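# Corrugated metal

Corrugated metal is sheet metal that has been pressed or rolled into a run of ridges and grooves. People also call it corrugated iron, wriggly tin, crinkly tin or just "the tin", depending on where they grew up. I grew up saying wriggly tin, so that's what you'll get from me whenever I forget myself (I've kept this page on the Harurton sheds site for ages and I'm not changing my habits now!).

## Why it has ridges

Take a flat sheet of thin steel, hold it by one end and it flops. Fold some ridges into it and the same sheet goes stiff along its length, though it'll still bend quite happily the other way. You can try this with a piece of writing paper and a couple of books: lay the paper flat across the gap and it sags, pleat it like a fan and it'll carry a bunch of keys.

So a roof made of the stuff can be very thin and light and still reach from one support to the next. The ridges on a sloping roof normally run downhill, so the rain has a channel to follow, and each sheet laps over its neighbour by a ridge or 2 at the side. I like a lap of 2 myself on anything that faces the weather.

## Where it came from

The idea was patented in London in 1829, and it caught on fast. Early sheets were wrought iron, which rusts if you so much as look at it, and the thing that really made it useful was galvanising, where the metal gets a coat of zinc. That came along within the next decade. After that it went everywhere: docks, railway sheds, chapels, village halls, whole houses packed flat and sent overseas by ship. Mild steel took over from iron towards the end of the century, and that's why "corrugated iron" is nearly always the wrong name for what's over your head. We all still say it.

My favourite local one is the old reading room at Kustholm, a little green tin building with pointed windows and a porch far too grand for it. It's 18 feet wide inside, and in a hailstorm you can't hear yourself think. I adore it.

## Shapes

The classic profile is a smooth wave, and it's the one most of us picture. Plenty of newer buildings use sheets with squarer, flat-topped ribs instead, which some people call box profile and which purists (me, on a bad day) don't count as corrugated at all. Both do the same job. The deeper the ridge, the further the sheet will span before it needs something under it.

## Seen from indoors

Most writing about tin roofs is done from the outside, and I think that's a shame, for you learn far more about a building by looking up. In a plain shed or workshop there may be no ceiling lining whatever, so you see the ridged panels and the beams holding them. White is a good colour for it, as it throws the daylight back down and stops the place feeling like a cave. 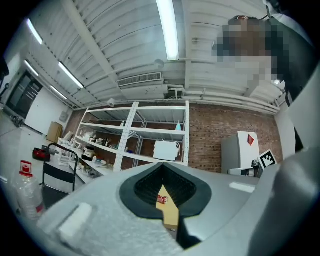 *White corrugated panels overhead, on white steel beams.*

The two big grumbles about an unlined roof are noise and drips. The noise is rain, mostly, plus a good deal of ticking and popping as the metal warms up in the morning. The drips are condensation: warm damp air meets a cold sheet and turns back to water, and then it lands on your sandwiches. Felt-backed sheets help a lot, and so does leaving a decent gap for air at the ridge and the eaves.

## Looking after it

A galvanised roof wants very little from you. Clear the leaves out of the gutters, look over the fixings, and touch up scratches before they turn orange. I do mine each May. The washers under the screws usually go before the sheet does, and when I went over the long barn at Bilwood I replaced 448 of them, which is a lot of time to spend on a ladder with a pocketful of rubber rings!

Old sheets are well worth saving. They make good compost bays, log stores and hen house roofs, and a slightly rusty one looks lovely behind a row of beans. Wear thick gloves, though, as the cut edges are wicked.

## See also

- Galvanising
- Tin tabernacles
- Nissen huts
- The Chowdary Yard sheds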